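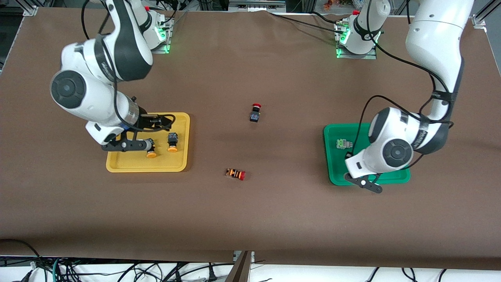
Department of Civil and Urban Studies, Walking and Streets Group

Waiting to cross: pedestrian signals in Novham
Term project report, Tumelo Nkuna, Ljubica Hodžić, Pin-yu Pan
Advisor: Charmaine Jacobs

Why we picked it. Everyone walking in from the station complains about the crossing by the Vivetti bakery. You press, you wait, you give up and run. Wanted to know if the wait is really long or just feels long.

What we did. Watched 11 signal crossings in September, mornings and late afternoon. Two people per crossing, one on the stopwatch, one writing. Total of 1725 people recorded. For each person: pressed the button or not, how long they stood there, crossed on walk or against it. Groups were a pain. If four friends walk up and one presses, do the other three count as pressing? We said no, then changed our minds after the first morning and said yes, so the first morning was redone. Sheets typed up in Fluvent, which lost one tab and we had to type it again from paper.

Waits. Most crossings on the side streets gave a walk signal within 20 seconds. Main road is different. The bakery crossing was the worst by far, and also the one where most people went against the light. People who left early mostly left at the 25 second mark or a bit after. We did not expect such a clear drop-off. Rain made it earlier but we only had one wet morning so don't read much into that. 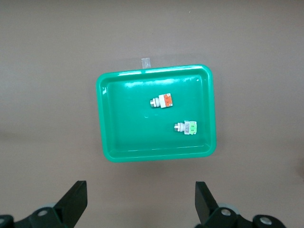
Does pressing the button more than once make the light change faster?
At the signals we watched it made no difference. The first press puts in the request and later presses are ignored untill the walk phase has run.

Pressing. Lots of people press again anyway. Older walkers tended to press once and wait. School kids press the whole time. Ages are our guess from across the street, so that part is weak and Charmaine told us to keep it out of the main table. It's in the appendix.

At the two crossings near Etim Park the walk phase comes up every cycle even with no press. No sign says so. Rami Nasrallah from the year above pointed us to the old timing plan, where this is listed as daytime only. We didn't go back at night to check, ran out of time.

Problems. Stopwatch person could not always see the button, parked vans mostly. Some of teh afternoon sheets have no start time for the first few people, those were dropped. No cyclists in the data. Should of been, they use the same button.

Next group: do the bakery crossing in both directions. We only stood on the north side.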